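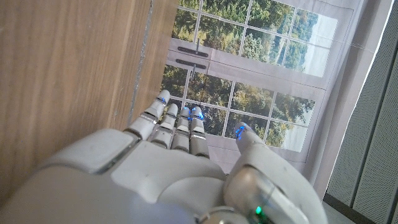
Vertical grain on a tall panel, window pattern behind.

Interiors One, Session 7
Wood, windows and the view between them
Troslow School of Interiors, Lanard Building

Bring this handout to the studio on Monday, along with a soft pencil and whatever tape measure you own. We meet in the Ren Room and not in the lecture hall, and I can't wait, because this is the session where the drawings start to look like places!

1. Where we left off

Last session was all plans. A plan tells you where a panel stands and where a window is, and it says almost nothing about what it's like to stand next to them. Two rooms with the same plan can feel wildly different if one has painted walls and the other has a big sheet of warm brown timber right where you come in. So today we turn the paper upright and draw elevations.

2. Grain direction

Start with the wood. Grain is a pattern of lines, and lines pull the eye along. Run it vertically and a panel reads as taller, a little like a tree trunk (I never get tired of this one). Run it horizontally and the same panel seems to stretch and settle. On a tall, narrow piece the vertical choice is the usual one, and you'll find it on doors, wardrobe sides and the ends of bookcases all over town once you start looking.

Things to note when you study a panel:
- which way the streaks run
- how far apart they are, and whether the spacing changes
- where the color goes from light to dark
- what sits directly next to it

The last item gets skipped every year. Wood next to white looks more orange than it does next to green. Try it with a scrap of veneer and two sheets of colored paper, you'll be amazed. Oak and oak-like finishes are great for practice: the color is middling and the streaks are easy to draw with the side of a pencil.

A word on naming. Unless you've seen the cut edge or the supplier's sheet, write "oak-like" in your notes. A surface can't tell you from across the room if it's solid, veneered or printed, and I would much prefer an honest "oak-like" to a confident wrong answer.

3. Windows, and things that behave like windows

A window does two jobs in an elevation. It is a shape on the wall, with bars and edges, and it's also a hole with something beyond it. Draw the shape first. Get the bars straight and the divisions even, then let the view in lightly.

Now for the fun part. Plenty of rooms have a view that may be no view at all: a printed wall covering, a photograph behind a frame, a stage backdrop. Trees are the favorite subject by a long way. For your elevation it hardly matters which kind you've got, as both put a busy, leafy area behind a regular grid. It matters enormously for your lighting plan, though. A print gives no daylight, and if you've drawn sunbeams coming out of it, I'll be circling them.

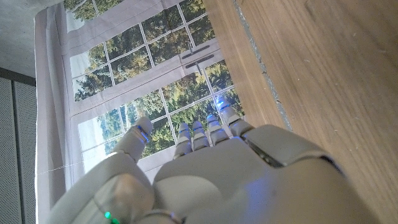
One of last year's group argued in the margin of this handout that a printed view is cheating and a plain wall would be more restful. I love this argument and I still disagree. Trees give the eye somewhere to travel, even when they're on paper, and a room with a wooden surface close by picks up the theme without any effort. But do push back if you're on the plain wall side. We kept at it for half a session last time.

4. Studio exercise

Draw one elevation at 1:20. Your panel is 860 mm wide and stands at the left end of the wall. To its right, leave a gap of 300 mm, then a window or window-like feature of your own design. Show the grain. Show what's in the view, but keep it paler than the wood.

Then put tracing paper on top and draw the whole thing again with the grain turned sideways. Pin both up together.

5. Reading and materials

Ondodetti, Surfaces Indoors, the two chapters on timber and glazing. Skip the section on varnish for now, we come back to it after the break.

The veneer samples are in drawer 1684 of the materials store. Please put them back in their sleeves, the long ones split at the corners very easily.

For next time: find a wall at home or on your way here where wood meets glass, and sketch it in ten minutes, no ruler.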